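Gollurell Student Robotics Project
Progress report, June
Prepared by Tamunoemi Ekpo for Karine Chisholm, Civa Education Fund

Status: on schedule, with one open hardware item.

The handheld gripper reached its second revision this period. Students redrew the finger mounts, printed two complete sets and assembled one. Jaw opening is now repeatable between sessions. Data collection continued on the tabletop tasks, and 1,057 demonstrations have been recorded against a target of 800. Of these, 60 were rejected for tracking loss and will not be used in training.
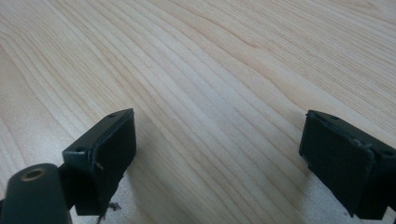

Pad wear is the open item. The adhesive bond between pad and finger does not hold up under daily use, and the students are comparing two alternatives. Results go to the Tuesday build meeting. No change to the parts budget is requested.

Training on the Javier workstation has started with the pick-and-place set. Folding tasks are deferred until the pad question is closed.

Next period:
Select pad adhesive and refit both gripper sets
Complete first training run
Submit entry form for the Voditz student challenge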